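Trisby Cloth Folding Set

README, version 2

Contents

This folder contains recordings and notes about folding small dark textiles on a table. The work was made for the Senusach project, and the notes are kept by Tamara Chiriac. Please read the whole file before you use the labels, in particular the part about wrinkles.

What is folded

All the textiles are plain cloths in black or very dark colors. We chose dark ones on purpose. In our earlier set, Arkeo, most cloths were light, and the edges were easy to find. With black cloth the fold lines almost disappear, and a person who labels the data must look at the outline more than at the surface.

The set has 425 folding sequences. Each sequence starts with a cloth on the table and ends when the labeler decides that no further fold is made. A sequence can have one fold or several. We did not throw away the bad ones — a crooked fold is also a fold, and it has its own label.

The table

The surface is covered with brown, paper-like material. It gives good contrast with black cloth and does not reflect much light. The cover is changed when it has marks that could be confused with an edge. Changes are written in the file surface_log.txt.

Position on the table is free. The cloth does not have to be parallel to the table side, and you should not assume it in your code.

State labels

Every sequence has a start state and an end state. The states are:

flat: the cloth lies on the table, small wrinkles are allowed
half: one main fold, edges more or less together
quarter: two main folds
loose: no clear shape
other: please read the comment field

A cloth which is roughly rectangular and only a little wrinkled along one edge gets "flat" or one of the fold states, never "loose". When a small piece hangs down from an edge, we add the mark "corner_out" to the state. The mark is used also if the piece is near the middle of the edge; the name is old and we kept it. 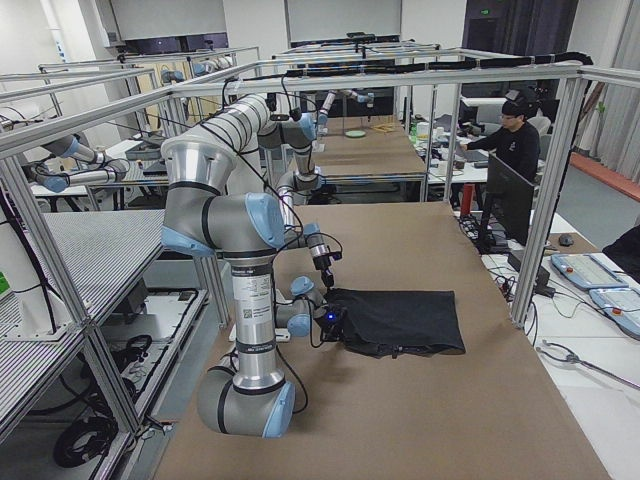 Wrinkles

Wrinkles are scored from 0 to 2. Zero means that the labeler sees no wrinkle, 1 means slight wrinkles on one edge, and 2 means wrinkles on more than one edge or across the cloth. Two people scored each sequence. Where they did not agree, both scores are in the table and we did not make an average.

Known problems

In 20 sequences the end state is missing. They are listed in missing_end.txt.

The number of layers is not labeled. On black cloth it was too difficult to see — we tried it in November and stopped.

The column "size" uses the names from Nedelcu, our first list of textiles. Small and medium there are very close to each other.

Contact

Write to Tamara Chiriac if you find a wrong label. Please include the sequence number.

Last change of this file: 2019-02-11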